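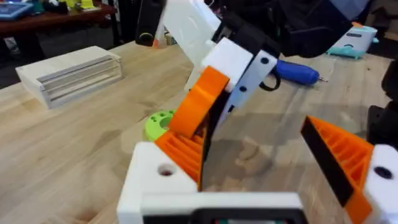
Section 4: Caring for the Wooden Top

The Dretby tabletop is solid wood with an oil finish. It leaves the shop with one thin coat, enough to protect it during shipping. Apply the first full coat before regular use, then oil again when the surface starts to feel rough or a drop of water soaks in instead of beading.

You will need:
Plerum table oil, clear (order no. 3772)
Sandpaper, 200 grit, and a sanding block
Three lint-free cotton cloths
Mild dish soap and lukewarm water

4.1 Cleaning before oiling

1. Clear the top and wipe off crumbs and dust with a dry cloth.
2. Wash with a damp cloth and a little soap. Follow the grain.
3. Wipe again with clean water and dry the surface right away.
4. Leave the top overnight. Oil will not sink into damp wood.

Caution: Do not use bleach, scouring powder or steel wool. Steel wool leaves bits of metal in the grain, and these turn into dark spots.
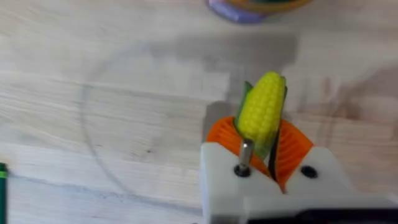
Sanding is done by hand, with light pressure and long strokes from one end of the top to the other. Keep the block flat and do not stop on one spot. The knots and the faint streaks of cream, beige and tan are part of the wood — leave them alone, and do not try to sand the color even. The thin darker lines between the planks are the seams. Go over them in the same direction as the rest and wipe the dust out with a dry cloth.

Note: Power sanders take off too much at the edges and are not recommended.

4.2 Oiling

1. Shake the can and pour a small amount onto a cloth, not onto the table.
2. Rub the oil in along the grain. Do one half of the top, then the other.
3. Wait 20 minutes. If a patch looks dull, add a little more oil there.
4. Wipe off everything that has not soaked in. Oil left standing will turn sticky.
5. Oil the underside and the end grain the same way. A top oiled on one side only can cup.
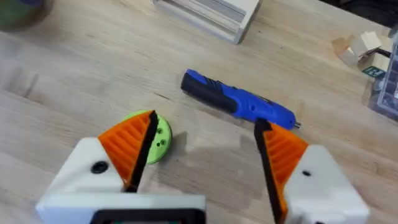
6. Let the table dry for 24 hours before you put anything on it, and for a full week before you put anything wet on it.

Caution: Oily cloths can catch fire on their own. Lay them flat outdoors to dry, or soak them in water and keep them in a closed metal can until you throw them out.

4.3 Scuffs and small dents

Light scuffs can be rubbed out with the sandpaper and a dab of oil. For a dent, lay a damp cloth over it and touch it with a warm iron for a few seconds — no longer — then let it dry and oil the spot.

Deep cuts and open seams should not be filled at home. See Section 6, Repairs and Parts.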